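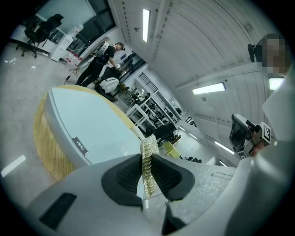

A strip of gold sparkle over a round white table.

How to write a country song in a weekend

Reading time: 4 minutes

I wrote my first country song at 31, on a borrowed guitar with one string that wouldn't stay in tune, and it was dreadful. I loved every minute of it! I've written a good few since, some of which I'd even play to a room, and I still get the same fizz when a chorus drops into place. If you can play three chords and you've ever been annoyed, in love or stuck in traffic, you've got enough to start.

What follows is the way I do it now, over a Saturday evening and most of the next day.

Start with the title

Plenty of writers begin with a tune, and if one turns up in the shower then by all means grab it. But country is a title-driven kind of music, and I find everything goes faster once I've got one. Keep a list on your phone. Mine has 925 lines in it, most of them rubbish (one just says "gravy, but sad"), and I scroll through until something makes me sit up.

Good titles tend to be things people really say. "You Left the Porch Light On" gives you a place, two people and a question before you've sung a note. "Eternal Longing" gives you a headache.

My co-writer Vlasta Hodžić has a test I've pinched: say the title out loud as though you're telling your sister something on the phone. If it sounds daft, pick another.

Work out who is talking, and to whom

Write one sentence at the top of the page. "A man is talking to his late father's dog." "A woman is talking to the bloke who bought her old house." You won't sing this sentence, but stick to it. My early songs wandered from "she" to "you" and back again by verse two, and listeners got lost.

Fill a page with stuff

Set a timer for 20 minutes and scribble down every object, smell, street name and bit of weather that belongs to your story. Don't rhyme yet. For the porch light song I had moths, a cracked step, a key under a paint tin, and the hum the bulb makes. Three of those ended up in the first verse, and the paint tin got a line to itself that I'm still very pleased with.

Write the chorus first

Put the title in the first line or the last line. Both is fine too. Four lines will do, eight at most, and let the melody go up from where the verse sits, even if it's only by a couple of notes. G, C and D are your friends here. If you want a bit of ache, swap in an E minor on the third line and see what it does to you.

Sing it while you walk about the kitchen. Lines that look lovely on paper can be horrible in the mouth, and "s" sounds piled up together are the worst of the lot.
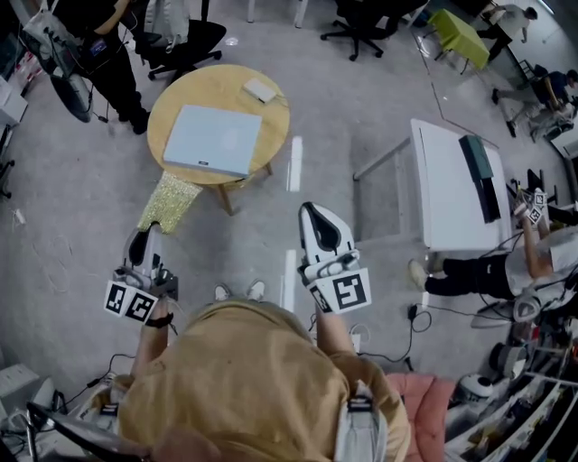 Now the verses. Verse one sets things up, verse two moves them along, and this is where most of us come unstuck, me included. If your second verse says the same as the first with different furniture, try jumping forward in time. Ten years later is a cracking place to put verse two. So is the next morning.

Keep the lines roughly matched for length. I tap the beats on my knee and write the number beside each line, then trim whatever sticks out.

Do you need a bridge? Sometimes. If the chorus means something different by its last time round, you can probably skip it. If the song feels flat, give it two lines and a new chord (A minor works well in G) and say the thing your singer has been avoiding.

Record it badly

By Sunday teatime, get it down on your phone, start to finish, mistakes and all. I use the plain recorder that came with mine. Then leave it alone overnight. On Monday, listen while you're doing something else and note the exact spot where your mind drifts, then fix that bit first.

Play it to someone

I take mine to the writers' night at Rosales, where you get two songs and a very forgiving crowd. Ailbhe Kavanagh played there in August with a song she'd finished on the bus, "Narnalura", all about a town she'd made up, and half the room was singing the chorus back by the end. I went home and started another one that same night.

If you haven't got a writers' night near you, a friend on the sofa will do nicely. Ask them to tell you the story back. Whatever they leave out is the bit that needs another go.

Send me your titles, by the way, I love reading them!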